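Is the dearer olive oil worth it?

Several of you wrote in after the September issue to ask about Prurnier, the olive oil that has turned up in every farm shop between here and Plandstead. It costs £14 for a half-litre bottle. The label says "first cold pressed", "single estate" and "rich in living goodness", and I would like someone to tell me what the last one means.

I bought a bottle with my own money and put it up against Tevora, the plain extra virgin that most of us already have by the cooker. Estela Barrientos and Hwa-young Yook did the tasting with me one evening. We had white bread, boiled potatoes and a bowl of tomatoes, and the oils were poured into matching cups with a number on the bottom.

The Prurnier is good oil. It smells of cut grass and it has that peppery catch at the back of the throat, which some people love and my husband calls a cough in a bottle. On the potatoes you could pick it out straight away. On the tomatoes with salt, Estela got it wrong twice and I got it wrong once. Hwa-young got it right every time, but she grew up in a house where people argued about sesame oil, so perhaps she has had the practice.

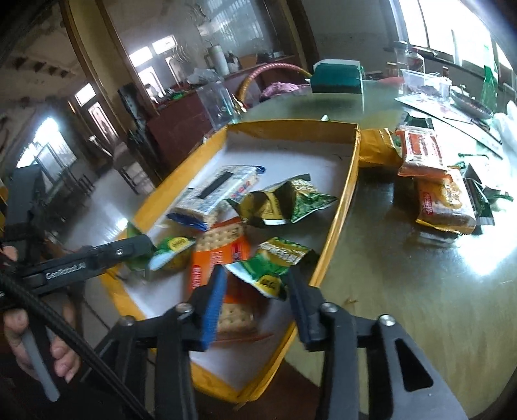
Then we fried an egg in each. I couldn't tell them apart, and neither could the other two. If you are cooking with it you are paying for a smell that goes up the extractor fan.

My bigger quarrel is with the claims. "Cold pressed" sounds special, but any extra virgin oil has to be made without much heat, so the cheap bottle could say the same if it wanted to. "Single estate" tells you where the olives grew and nothing about whether they were picked in good order. The leaflet round the neck says the estate was founded in 1626. Good for them. I would sooner know when this bottle was filled, and I had to hunt for that — there is a best before date in tiny print and no harvest date at all. Oil goes stale like anything else, and a clear glass bottle under shop lights won't help it.

I did write to ask about the harvest. The reply thanked me for my passion and gave me a discount code, which I haven't used.

Ankrah, the grocer by the station, sells a third oil in a dark tin with the harvest month stamped on the lid. Estela swears by it. I haven't tried it blind yet, so I won't say more than that the tin is sensible and the pouring spout drips.

For now: Tevora for the pan, and Prurnier if somebody gives it to you. Use it up quickly, on bread, and keep it in a cupboard away from the cooker.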